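Lamentations Line by Line — Study Workbook
Gurnidine Press
Paperback, lay-flat binding, 317 pages
Series: Lerner Workbooks, vol. 3

In stock. Second printing.

Five poems on the fall of Jerusalem, one workbook. Hebrew text on the left page, plain English on the right, wide ruled margin for your own notes. Made for people who want to slow down with a short book. Some Hebrew helps but you can get by with none — every opening letter is marked and named.

What's inside

Full Hebrew text with vowels, one verse per block
New working translation, kept close to the Hebrew word order, so clunky in places on purpose
Alphabet strip at the top of each page for chapters 1 to 4
Blank lines under every verse
20 short essays between the chapters, 2 to 3 pages each
Word list at the back, in Hebrew alphabetical order and again by English meaning
Fold-out chart of all five poems side by side

Why the alphabet matters here. Chapters 1, 2 and 4 run through the Hebrew alphabet, one verse per letter. Chapter 3 does it three times over, three verses to each letter. Chapter 5 has the right number of verses but drops the pattern. Most English Bibles give you no hint of any of this on the page. The workbook puts the letter in the margin every time so you see the pattern run and then see it stop.

Also the order of two letters. In chapter 1 ayin comes before pe, the usual order. In chapters 2, 3 and 4 it's pe first. Essay 7 goes through the explanations people have offered and doesn't pick one. Bring your own opinion. 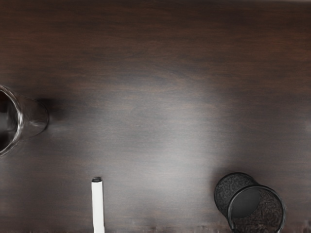
Do I need to read Hebrew to use the workbook?
Basic letter recognition is plenty, and the first six pages teach that. The essays put every Hebrew word in English letters too. If you read Hebrew well you'll probably skip the right-hand page and use it for notes.

Layout notes

Trim size is a bit bigger than vol. 2 in the series (Ruth). We heard you about the margins. Paper is cream, uncoated. Pencil is best, ballpoint fine, gel pens ok if you go easy. Highlighters will ghost. Heavy fountain pen users — try a line on the last page first, theres a blank one for exactly that.

Binding is sewn, lies flat from the first chapter on. The opening few pages need a push.

Hebrew type is Reisinger Square, larger than the last printing. Vowel points are clear at arm's length for most people. Large print edition is separate, see below.

Changes in the second printing

Verse 3:22 note rewritten. The old one skipped the question of who is being spoken about, "we" or "they," so now both readings are laid out.
Two letters in the chapter 4 alphabet strip were swapped. Fixed.
Essay 12 (Zion as a widow, Zion as a mother) is longer by a page.
Word list now includes the names.
Fold-out chart moved to the back, it kept tearing where it was.

If you have the first printing, the corrections sheet is a free download. No need to rebuy. 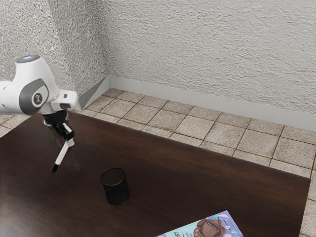
White robotic arm over a dark brown wooden table.

Using it with a group

Five weeks works, one poem a week. Chapter 3 is the long one by verse count but the verses are short, so it comes out close to the others. Some groups split it anyway. Leader pages are bound in at the back, not sold seperately. They have questions, a reading-aloud plan for two voices, and a page on what to skip if you only have an hour.

Congregations reading the book for Tisha B'Av can order early and get the whole thing done before the fast. Groups using it in Holy Week usually want copies in hand by March.

Translation quotes: you can copy up to two pages for a class handout. More than that, ask first.

Versions

Standard paperback — the one on this page
Large print, spiral bound, no fold-out chart
Urilero digital edition, text searchable, margins do not take handwriting
Set of vols. 1 to 3 in a slipcase

Shipping and returns

Packs flat. Orders of 20 or more copies ship in one box, group price shows in the cart. Unmarked copies can come back within 30 days. Written in, can't take it, sorry.

Next in the series: the Songs of Ascents. No date yet.

Page updated April 18, 2026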